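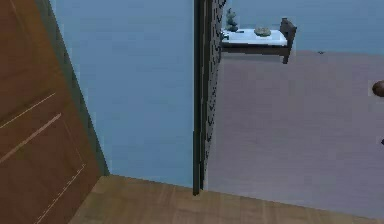 Valdemar Skov wrote in the comments on the first release that the doors were what changed his job. Before the carts came he pushed linen through them all shift. Afterwards he spent the shift standing near them, waiting to see whether a cart would get stuck. He asked that any data we put out say so, and this card tries to.

Nodside Doorways, data card

Version of 2 May 2023

What it is

3,443 simulated views of doors, thresholds and the rooms past them, rendered at cart height and head height. The rooms are simple: plain coloured walls, plank or smooth floors, a few pieces of furniture and small objects. They are not models of any real building. Two rooms that meet at a doorway often have different floor colours, and the join between them is labelled.

Why we made it

Nodside supplies delivery carts to Hafþórsson, which runs residential care homes. The carts carry linen, meals and parcels from the back entrance to the rooms. In the first trial most of the calls for help came from doorways. A cart would stop short of a half-open door, or treat a change of floor colour as a step and refuse to cross. Someone on shift then had to leave what they were doing and walk it through.

Labels

Door leaf, door post, wall, near floor, far floor, furniture, small object. Small objects have one label and no finer types. Objects only partly in view are labelled if a person could tell something was there. Ketill Laxdal checked 283 views by hand and the corrections are in the file called fixes.

What changed for staff

We interviewed 16 people at Hafþórsson in March. Their notes are in the folder called work, with names removed where asked.

Walking went down for most of them. Interruptions went up, and several said they would take the walking back. Porters on the late shift had the most stops to deal with and no extra time on the roster for it. Hrefna Sveinbjörnsson asked for a written rule on who answers a stopped cart, and there is one now — the nearest person not with a resident. Two porters moved to parcel intake, where Fedex and other deliveries are still sorted by hand. One of them likes it.

No positions were cut during the trial. We can't speak for later years.

Known gaps

No people appear in any view, so don't use this set alone to test behaviour near residents or staff. There are no lifts, ramps or wet floors. Lighting is even and brighter than a corridor at night. Door edges can look jagged in some renders, and 62 views with this fault are listed in the notes. We left them in the set.

Using it

Free for research and for training your own staff. If you change the labels, please say which ones. Models trained on it should be tried in the real building with the people who work there, on paid time.

Questions about labels go to Ketill Laxdal, and questions about the interviews to Snædís Baldursdóttir. The Flundimon loader reads the folders as they are.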